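**Ticket 3502: fitted sheet in bedroom 2 keeps creasing and riding up**

Property: Caltside, upper flat
Opened: July 2021
Opened by: Itziar Segura
Assigned to: Igor Kwiatkowski
Priority: low
Status: closed, one item carried to August

**Report (Itziar Segura)**

The grey fitted sheet on the big bed in bedroom 2 will not lie flat. It goes on all right, looks fine when I leave the room, and by the next morning it has slid towards the wall and the bottom right corner has come off the mattress. Guests have mentioned it twice. I have tried putting it on the other way round and it is the same. The sheet in bedroom 1 came in the same Kendance order and gives no trouble.

Also, the plush fruit for the family bookings is all over the bed again and there is nowhere fixed for it to go. It gets stripped off with the linen and ends up in the laundry bag. Last time the durian went through a wash.

**Note 1 (Igor Kwiatkowski)**

Measured the mattress with the topper on. It is 8 cm deeper than the one in bedroom 1. The topper was added in spring and is not on the inventory sheet, so whoever ordered the linen would not have known about it.

Checked the label on the sheet. It is the standard depth. The elastic is sound all the way round and there are no tears at the corners, so there is nothing wrong with the sheet itself. It is just too shallow for the bed as it is now made up.

Itziar, can you confirm whether the topper has to stay?

**Note 2 (Itziar Segura)**

It has to stay. The mattress is firm and we had complaints before.

**Note 3 (Igor Kwiatkowski)**

Tried the following:

1. Took the sheet off and turned the mattress end to end. No change.
2. Fitted the two head corners first, then the foot corners. Holds longer but the bottom right still lifts when you sit on that side.
3. Put elastic sheet straps under the mattress, corner to corner. All four corners stayed on overnight with one person sleeping in the bed.
4. Pushed the topper tight against the head end before fitting. This took most of the slack out of the middle.

Steps 3 and 4 together are good enough for now. You still get creases across the top and I would not spend time ironing them out. The sheet had been left in the dryer after it finished, and that does not help. Take it out while it is slightly damp and put it straight on the bed.

The straps cost 19 for the set from Bustamante. Receipt is in the folder.

**Note 4 (Maite Gallardo)**

Can we get a deep sheet in the same grey? The sage striped pillowcases look wrong with the white spares.

**Note 5 (Igor Kwiatkowski)**

Kendance do a deep one but the grey is out of stock until August. I have asked them to put two aside. Carrying this over as a separate item so the ticket does not sit open.

**Plush fruit (Jaruwan Chaiyaporn)**

I took this part. There was a white basket with holes in the sides doing nothing in the Dorkgate store cupboard, so I brought it over. It wipes clean and it has handle openings, which makes it easy to lift off the bed with everything in it. I tried a fabric box first, but it sagged as soon as there was anything in it and the toys rolled out when I picked it up.

How we are doing it from now on:

- Before stripping the bed, put the basket on the sheet and put the fruit into it. Look under the pillows as well.
- Move the basket to the chair, then strip.
- Make up the bed, then put the basket on the shelf by the door. Do not leave toys loose on the bed for arrivals.
- If something is marked, sponge it with a bit of washing-up liquid and leave it to air. No machine.

The durian has come out of its wash all right apart from the rim feeling rougher than before. I have left it in the set. Please do not put the small brown spot on the yellow fruit down as a stain, it is stitched on. Giang spent some time on it with a cloth before we worked that out.

**Note 6 (Giang Từ)**

Did a full changeover with the basket. It works. The only snag is that a full basket is awkward to turn on the mattress because the rim catches on the sheet and drags it. Lift it, do not slide it. I had pulled the left side into folds again before I noticed.

Could the shelf by the door be cleared? There are two lamps on it.

**Note 7 (Jaruwan Chaiyaporn)**

Lamps moved to the hall cupboard. Shelf is free.

**Closing note (Igor Kwiatkowski)**

Straps stay on the mattress permanently. If you turn the mattress, unclip them first or the clips will bend. Inventory sheet now shows the topper. Closing this, and the deep sheets will have their own ticket when they arrive.

Attachments:

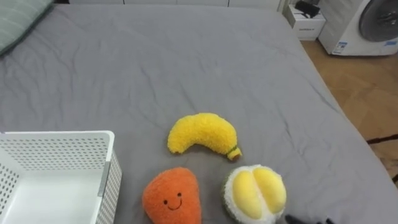
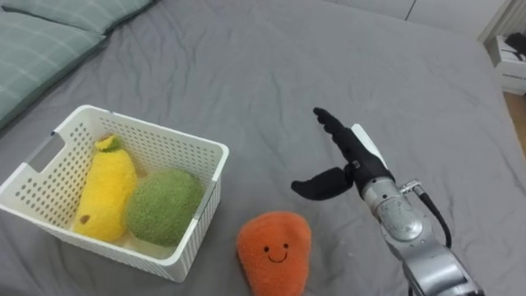 *Bedroom 2, grey sheet with the storage basket and plush fruit. Creasing visible in both.*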